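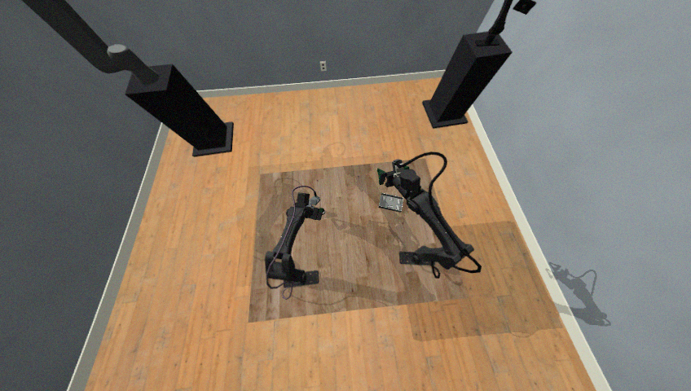
Re: Two-arm cell, cable keeps catching at the wrist

On Wednesday the Laxdal bench wrote:

> We have the same pair of arms facing each other over a mat, and the
> right one stops with a following error whenever it reaches well
> across. The log says joint 5. We have swapped the motor and it still
> does it. Is there anything in the Gistow setup notes we should copy?
> Also, does your simulated cell show the fault? Ours never does.

I would leave the motor alone and look at the cable first. We had the same error on ours in August and changed a good motor before we found it.

The render at the top is our simulated cell, with the right arm stretched up and to the left over the mat and the other one bent at the elbow. The black cable goes over the right arm in an arc from the gripper end and drops past the base to the floor. The purple one on the left arm loops along its side and trails down towards the base. On the real cell the black cable was tied too short at the second link, so at full reach it pulled on the wrist and the controller reported that as a joint fault.

What we did, in order:

1. Power off, arm supported by hand, all ties cut between gripper and base.

2. Move the arm by hand to its longest reach and hold it there. Tie the cable at the base end first, then work towards the gripper.

3. Leave 80 mm of slack at the wrist. We tried 52 and it was fine until the wrist turned fully over.

4. Fold the arm right back and check that the loop does not get under the base plate. If it does, move the tie on the first link. Do not shorten the loop.

5. Power on, home both arms, then run the long reach at low speed. We ran 237 cycles before putting the speed back up.

Check the base plate screws while you are down there. Two of ours had worked slightly loose, and that put the arms out of line with each other by enough to spoil a handover. After tightening them you have to redo the base-to-base calibration. The Bultness script does it, but it needs the left arm homed first or it exits without a message.

On the simulation: ours does not show the fault either. The cables are in the model for looks only and put no load on the joints. The scene is still useful for checking reach, and we use it to see where the arms would come near the two pillars before trying a new path.

If the error is still there after retying, send the joint 5 current from the Itora logger, one run with the cable tied and one with it hanging free. I can compare them with ours.

Gistow bench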